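Chapter 3
When "Equals" Is Too Picky: Linear Inequalities

3.0 Before we start

I spent most of my first year of algebra thinking every problem ended with x equals something. You did your steps, you got your number, you drew a box around it and you went to lunch. Then my teacher put a less-than sign where the equals sign should have been, and I remember thinking she had made a typo. She hadn't, and I got most of that quiz wrong.

So if the last chapter left you feeling pretty good about solving equations, great, hang on to that feeling! Almost everything you did there still works. You can add the same thing to both sides, you can subtract, you can divide. There is one move that behaves differently, and we'll get to it in Section 3.2, where I'll make a fuss over it.

Let me tell you how I ended up caring about this stuff. A few years back I was ordering T-shirts for a school fun run, and I had $900 to spend. The print shop, Delico, charged a setup fee of $65 and then $5 for each shirt. My first thought was to write an equation, the way I always had:

65 + 5n = 900

Subtract 65 and you get 5n = 835. Divide by 5 and n is 167. Fine. But did I have to buy 167 shirts? Of course not. I could have bought 100, or 12, or gone home. What I wanted to know was which numbers of shirts I could afford, and that takes a different sentence:

65 + 5n ≤ 900

The steps are the same and they end at n ≤ 167. Now the answer is a whole pile of numbers (up to 167 shirts), and the equation we solved first tells us where the pile stops.

Notice too that the math is happy to let n be 20.5, or even negative 8. The shop is not. A lot of the work in this chapter is going back to the story after you've solved the inequality and throwing out the answers that make no sense in it. I still forget to do this - my students love catching me.

Words you'll need

Inequality: a statement comparing two expressions using <, >, ≤ or ≥.
Solution set: all the values that make the inequality true.
Boundary point: the value where the two sides are equal. It may or may not belong to the solution set, so check the symbol.

Warm up

Try these with a partner before you read Section 3.1. Use a pencil, and keep your page, because we'll come back to it.

1. Atora rents out folding tables for $5 each plus a $65 delivery fee. Write an inequality for the number of tables you can rent if you have $300.
2. Pick three numbers that make your inequality true and three that make it false. Where does the change happen?
3. The freight elevator at the Bosau building can hold no more than 900 pounds. Write that as an inequality. Does 900 itself belong in the solution set?
4. Start with the true statement 3 < 5. Multiply both sides by negative 1. Is what you have now still true?

Take your time over number 4. Try it again with a different pair of numbers, and write down what you notice in your own words.

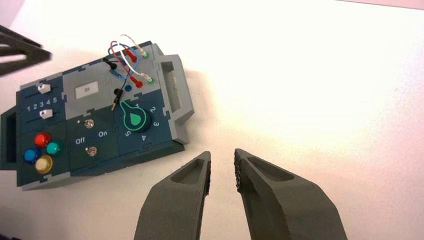
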